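Trinavow Soft Goods Set — README

Hi! I put this together for our robotics club at Inskip, and it's the first dataset I've ever shared, so be kind. The short version: over 300 short clips of people picking up, folding and moving floppy things with hand-held grippers. We want our arm to learn from them before the Brakatstead meet.

What you get

One folder per clip, with the video, the jaw opening at each step, and a one-line label someone typed in afterward. Clips run up to 30 seconds. Labels are all lowercase and the spelling is mostly fine (I fixed "scraf" everywhere I found it). The 9 item types are listed in items.txt, and the train and test lists are in splits — please keep those as they are if you want to compare numbers with ours.

Known problems

Clips in the grirkurside folder were recorded at a lower frame rate than the rest, so resample before you mix them in. Seven clips have no jaw readings at all. They're in skip.txt and the loader ignores them.

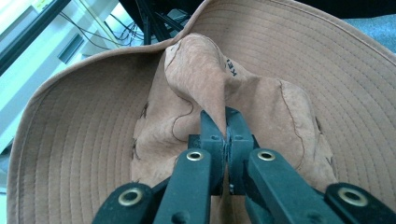
Hats are my favorite part of the set and also the hardest to label! We mark each grasp by where the jaws close, and the choices are brim, crown or edge. A pinch like the one on the tan hat, with a fold of the crown squeezed up between the green jaws, goes in as "crown". The stitched brim keeps its curve there while the crown bunches into a peak, and I'd love a model that can tell those two kinds of fabric apart. Grasps that catch both parts are tagged "mixed" in the notes column.

Use it for whatever you like, just mention the club. If you find a bad label, open an issue with the clip folder name and I'll fix it in the next version.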